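4.2 Who speaks at the budget hearings

We now turn to the regional hearings. Sisto and Buser are both small districts, both lose population, both send two members to the upper chamber. What differs is how the hearings are run. In Sisto the sign-up sheet opens at the door and speakers get three minutes. In Buser, names go in by email a week ahead and the chair picks the order. Schouten switched from one system to the other halfway through our period, so it is treated separately (Section 4.4).

Our transcripts cover 1221 statements. Coding was done by hand, two coders, disagreements settled by the first author. We coded for topic, for whether the speaker named an organization, and for whether a specific request was made - a bus line, a school roof, a clinic. General complaints about the capital getting everything were coded as "regional grievance" and nothing else, even when long.

Door sign-up brings in more first-time speakers. This holds in every year we have. It does not bring in more requests, though. First-time speakers in Sisto mostly talk grievance, and legislators' replies to them are short. Thanks for coming, noted, next. Repeat speakers get follow-up questions, and the follow-up question is the best predictor we found of a request showing up later in a member's letter to the budget office. Same pattern in Buser, weaker.

One might expect the email system to favor organized groups. It does, but less than expected. Part of the reason is probably Wenche Nordin's office, which ran evening sessions on how to write a statement and helped people send it in. Attendance lists for those sessions were not kept in a usable form. We can't test it.

The mail survey went to 400 households, 200 in each district, in November. Response was better in Buser. Respondents were asked whether they knew a hearing had taken place, who represents them, and if they had contacted that person about anything at all. Knowing about the hearing and knowing the member's name go together, no suprise. Contact does not follow from either one. People who had written or called had nearly always been asked to by someone they knew - a neighbor, a coworker, somebody at church. Older work on turnout says much the same and we see no reason contact should be different.

Two limits. First, the transcripts leave out anyone who signed up and went home before being called, and in Sisto the evenings ran late. Second, the Plultix archive has gaps for the early hearings, last checked 2025-02-14. Where a transcript was missing we used the clerk's minutes, which shorten everyting and drop most names. Dropping those hearings altogether leaves the main result standing, the Buser one gets noisier.

Schouten next, then the letters.
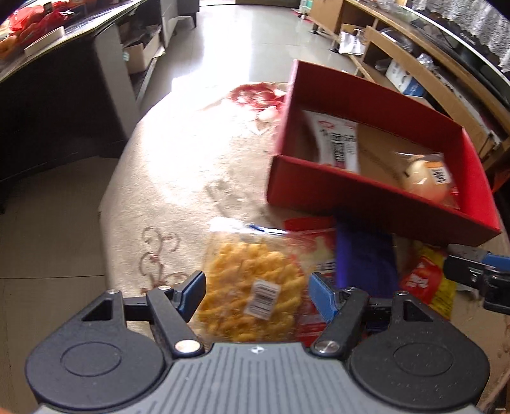

Figure 3. Bagged yellow puffed snacks with a barcode label, between two blue finger pads.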